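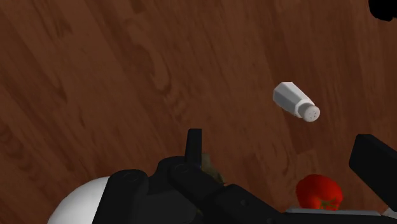 Picking Kitchen Objects in Simulation: What the Wrist View Knows
Project report, robotics elective, Sakthorpe

1. The question

Our project asked whether a grasping policy trained only in simulation gets better when the table is made to look nice. We had strong opinions on this before we had any data, and the data has been rude to most of them.

2. Setup

All scenes were built in Skustutholm, the simulator our department uses and complains about. Each one has a wood-grain tabletop and a few small kitchen things, such as a tomato or a white salt shaker. The policy sees the table from a camera near the gripper, so a good share of every view is black gripper. We trained on 2089 simulated picks, then tested each of 2 policies on 100 new scenes. Policy A trained on one plain gray table. Policy B got 14 wood textures, swapped at random, which took most of a weekend to collect and line up.

3. Results

On gray test tables the two policies were hard to tell apart. On wood, A fell to pieces. It would reach with great confidence for a dark knot in the grain and close on nothing. B mostly ignored the knots and went for the object.

The salt shaker was the hardest target for both. When it lies tilted on its side, its flat faces give the fingers several bad choices and one or two decent ones. A tomato looks much the same to a gripper from most directions, and our success rates reflect this. We had expected the tomato to be the problem and wrote half a page about it in the proposal – that half page has been retired.

4. What we would change

Both policies did worse when the gripper covered part of the target. We tried masking the gripper out of the input and it made things worse, possibly because the finger position was a useful cue. We ran out of time to check. The masking code is in the Saarela folder, under a name we regret.

We also never varied the lighting. Every table was evenly lit, a condition we haven't met in the lab. A follow-up with moving lights is planned for May, if the cluster lets us back in.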